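보낸사람: Anouk Peeters
받는사람: 건물 소모품 메일링 리스트
제목: Re: 건전지 정리 방법 문의

답장 1 · 공유 0 · 조회 100

안녕하세요, Anouk입니다. Roel 님이 지난번에 물어보신 내용에 답을 드립니다. 원래 메일은 아래에 인용해 두었습니다.

> Roel Bakker 님이 씀:
> 1601호 서랍을 열어 보니 AA 건전지가 종류 구분 없이 한데 들어 있습니다. 새것과 쓰던 것이 섞여 있고 상표도 제각각입니다. 무선 마우스에 두 개를 넣었는데 하루 만에 꺼져서 다시 꺼냈습니다.
> 질문은 세 가지입니다.
> 1) 전부 버리고 새로 사는 게 나은가요?
> 2) 상표가 다른 것끼리 같이 써도 되나요?
> 3) 다 쓴 건전지는 어디에 모으나요? Wilma 님은 현관 옆 수거함이라고 하시고 Gijs 님은 창고라고 하십니다.
> Roel

1번부터 답하겠습니다. 전부 버릴 필요는 없습니다. 서랍에 든 것을 모두 탁자에 꺼내 놓고 하나씩 확인하면 됩니다. 서랍 안에서 골라내려고 하면 이미 본 것과 안 본 것이 다시 섞입니다. 꺼낸 다음에는 먼저 겉면을 봅니다. 흰 가루가 묻었거나 끝이 부풀어 있으면 재지 말고 바로 따로 빼 두세요. 그런 것은 맨손으로 만지지 말고 장갑을 끼거나 휴지로 집으시기 바랍니다.
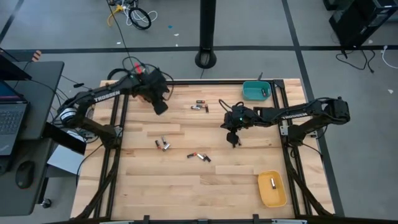
전압 측정은 저희가 쓰는 Vanov 측정기로 충분합니다. 빌려 가실 분은 Lotte Timmermans 님에게 말씀하시면 됩니다. 부하를 걸지 않고 쟀을 때 1.5V 이상이면 남겨 두고, 1.3V 아래면 수거함으로 보냅니다. 그 사이 값이 나오는 것은 벽시계나 리모컨처럼 전기를 적게 쓰는 곳에 먼저 씁니다. 이 기준은 알카라인 건전지에만 해당합니다. 충전지는 다 충전해도 전압이 더 낮게 나오니 처음부터 빼 놓고 따로 보셔야 합니다. 분류할 통은 미리 탁자 위에 올려 두세요. 사진처럼 플라스틱 통 두 개가 건전지와 같은 탁자에 있으면 손이 멀리 갈 일이 없습니다. 중간 값 건전지까지 나누려면 작은 상자를 하나 더 두면 됩니다. 통에는 이름표를 붙이시고, 이름표는 뚜껑이 아니라 몸통에 붙여 주세요. 뚜껑은 서로 바뀌는 일이 잦습니다.

2번은 섞지 않는 것이 원칙입니다. 한 기기에는 같은 상표, 같은 종류, 비슷한 시기에 산 것만 넣습니다. 전압이 같게 나와도 남은 용량은 다를 수 있고, 먼저 닳은 쪽에서 액이 새기 쉽습니다. Roel 님 마우스도 이 경우일 수 있습니다. 꺼낸 두 개를 각각 재 보시고 값이 많이 다르면 알려 주세요.

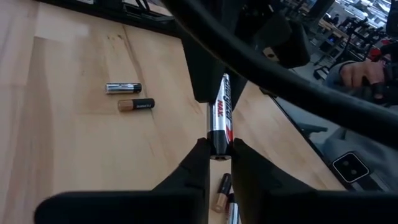 측정이 끝난 건전지는 상표별로 모은 뒤 네 개씩 종이띠로 묶어 보관합니다. 종이띠에는 잰 달만 적습니다. 12월에 쟀으면 "12월"이라고만 쓰면 됩니다. 고무줄은 오래 두면 삭아서 겉면에 달라붙으니 쓰지 마세요. 묶을 때는 방향을 모두 같게 맞추고, 동전이나 클립, 열쇠가 든 서랍에는 넣지 않습니다. 냉장고에 보관하자는 의견도 있었는데 실온이면 됩니다. 꺼냈을 때 물기가 맺히는 쪽이 더 문제입니다.

3번은 Wilma Visser 님 말씀이 맞습니다. 현관 옆 수거함입니다. 창고에 있던 통은 Clalura 쪽에서 가져갔고 지금은 그 자리에 프린터 용지가 있습니다. Gijs Van Damme 님이 보신 안내문은 예전 것이라 제가 떼겠습니다. 수거함은 일요일 저녁에 비우므로 양이 많으면 그 전에 넣어 주세요. 단추형과 9V 건전지는 넣기 전에 단자에 테이프를 붙여야 합니다.
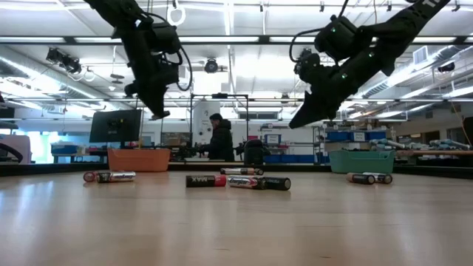 탁자 위의 건전지. 뒤쪽에 주황색 바구니와 청록색 바구니.

새로 주문하는 건은 Verstraete에 맡기고 있습니다. 한 번에 100개 단위로 들어오니 각 방에서 따로 사지 말아 주세요. 필요한 방은 이 메일에 방 번호와 개수를 적어 답장해 주시면 됩니다. 지금까지 받은 신청은 두 건입니다.
- 1601호: 8개
- Kiltlow 회의실: 5개

Roel 님 방은 정리한 뒤에 모자라는 만큼 개수를 고쳐 주셔도 됩니다. AAA가 필요하면 AAA라고 따로 써 주세요. 적혀 있지 않으면 AA로 주문합니다.

Anouk Peeters

댓글 5 · 공유 0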